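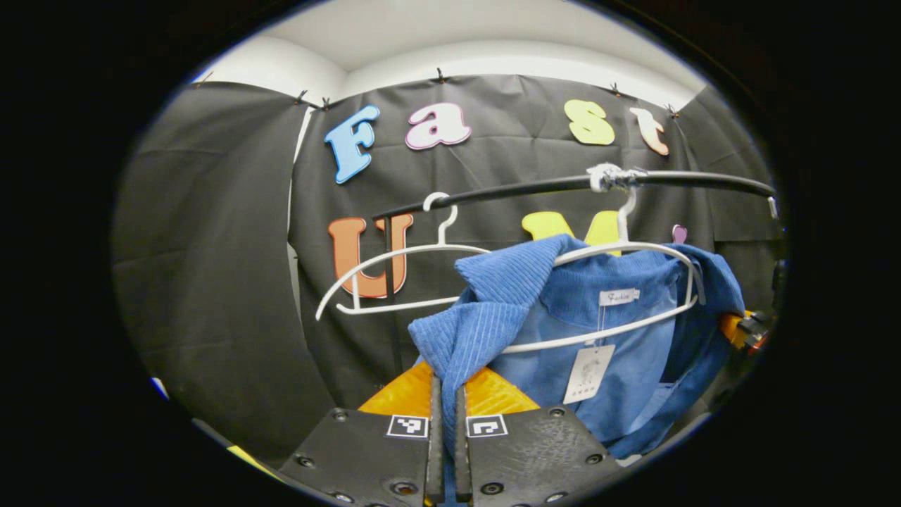 My uncle Halim left me the shop in November, along with the lease, two steamers, a drawer of safety pins and a ledger that went back further than I do. He also left me Mrs. Tallton, who wasn't in the will but might as well have been. She had been coming in every morning for as long as anybody on the street could remember and she never bought a thing.

"You've moved the shirts," she said, my first day with the keys.

I had moved the shirts. I thought they looked better near the window, where people waiting for the bus could see them, and I told her so. She put her bag down on the counter like she was planning to stay (she was) and looked at me over her glasses.

"Halim had them by the back."

"I know he did."

"The corduroy especially."

Now, I should explain about the corduroy. There was one blue corduroy shirt in the shop, a nice medium blue, kind of a Saturday-errands blue, and it still had its price tag dangling inside the collar on a bit of string. It had come in as part of a job lot from a place called Plulitz that went under years ago. Everything else from that lot had sold. I had found the line in the ledger, in my uncle's tiny square handwriting, and the shirts were all ticked off except this one. Somebody had written "no" next to it. Just that – no.

So of course I wanted to sell it. It was a perfectly good shirt! The collar flopped a bit, but collars do that when they've hung around too long with nothing to do. I put it at the end of the rod and waited.

The first person to try it on was Yusri Ginting from the locksmith's two doors down. He'd come over to borrow a stepladder and stayed to admire himself. It fit him like it had been cut for him. He turned sideways, he turned back, he stuck his hands out to check the cuffs.

"How much?" he said.

"Forty," I said, which was a guess.

"The tag says 45."

"Then forty for you."

He was reaching for his wallet, I swear he was, and then his phone rang and a woman had locked herself out on Nerklow Street with something on the stove. He shrugged off the shirt, threw it over my arm and ran. He came back for the ladder that evening and I held up the shirt and he looked at it as if I'd offered him a fish.

"Nah," he said. "I've got a shirt."

After him there was a college kid who loved it and had left her card at home. Then a man who wanted it in green. Then a couple who got into such an argument over whether he already owned one like it that they left separately, him toward the river and her up the hill, and I stood there in the doorway holding the thing and feeling like I'd broken up a marriage.

Mrs. Tallton saw all of it from the stool by the radiator. She had brought a crossword.

"He tried too, you know," she said. "Your uncle. The first year he tried everything."

"And then?"

"And then he put it in the back."

I took the ledger home that night and read it in bed, which I don't recommend, it smells like a basement. I started at the beginning and went slowly. Most of it was just what you'd expect, coats and hems and a long grumble about the price of zippers. Item 2227 was the corduroy. There was the "no" again, and when I held the page up to the lamp I could see there had been something under it, rubbed out so hard the paper had gone fuzzy. It took me ages. I got a pencil and shaded over it the way kids do in detective books.

It said: "keep for E."

I didn't know any E. My uncle never married. He played cards with the same four men and he ate his supper standing up. I went through the whole family in my head, cousins included, and came up with one Eddie who lives in Arizona and is five foot three.

The next morning I was down early. I steamed the shirt and straightened the collar, and it flopped forward again, and I left it. Mrs. Tallton came in and hung up her coat and got out her pen.

"What's your first name?" I said.

She filled in a whole word before she answered. I could hear the steamer ticking as it cooled.

"Edith," she said.

"Did you know?"

"I had a husband who liked blue," she said. "I came in to buy it for his birthday and I'd left my purse on the bus. Halim said he'd put it by for me. Well, then there wasn't going to be a birthday." She capped the pen. "He never once brought it up, and I never asked him for it. I just liked to see it was still there."

I stood there like a post. I'd had half the neighborhood in that shirt! I'd very nearly sold it to a locksmith.

"I could wrap it," I said finally. "No charge, obviously."

"What would I do with it? It's a man's large."

So we had tea. She gave me seven letters for "reluctant," which I got wrong, and a bus came and went. Then she got up and went over to the rod, and she pushed the other shirts along a little to give it some room.

"It does look better by the window," she said, and went back to her crossword.

I wrote "no" on a slip of paper and pinned it inside the cuff, where a customer wouldn't see it but I would. Yusri was in again before lunch, asking if we still had that blue one.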